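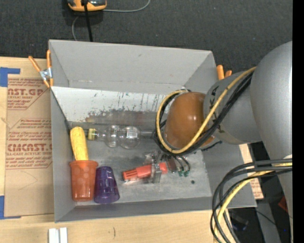
Bac gris rectangulaire sur plateau en bois clair, vu de dessus.

Pemlow PM-40, boîtier de télémétrie pour voiture de piste

Le PM-40 enregistre les données du bus CAN et la position GPS du véhicule pendant les séances sur circuit. Il se monte sous le tableau de bord ou derrière l'arceau, sur platine à quatre vis.

Alimentation : 12 V, protégée contre les inversions de polarité
Entrées analogiques : 15
Autonomie d'enregistrement : jusqu'à 40 heures
Masse : 95 g, hors faisceau
Connecteur : Sollness, verrouillage à baïonnette

Le faisceau est vendu séparément. Les versions Mutlow (berline) et Choo (monoplace) diffèrent par la longueur des brins et par la sortie du capteur de pression de frein. Le brin d'antenne doit rester à l'écart de la bobine d'allumage.

Lecture des fichiers : logiciel Pemlow, export CSV. Les fichiers issus du modèle précédent s'ouvrent sans conversion, hors canaux de température de pneus.

Notice de montage rédigée par Finlay Baxter, révision du 2026-07-08. Micrologiciel d'avril requis pour l'affichage des temps par secteur.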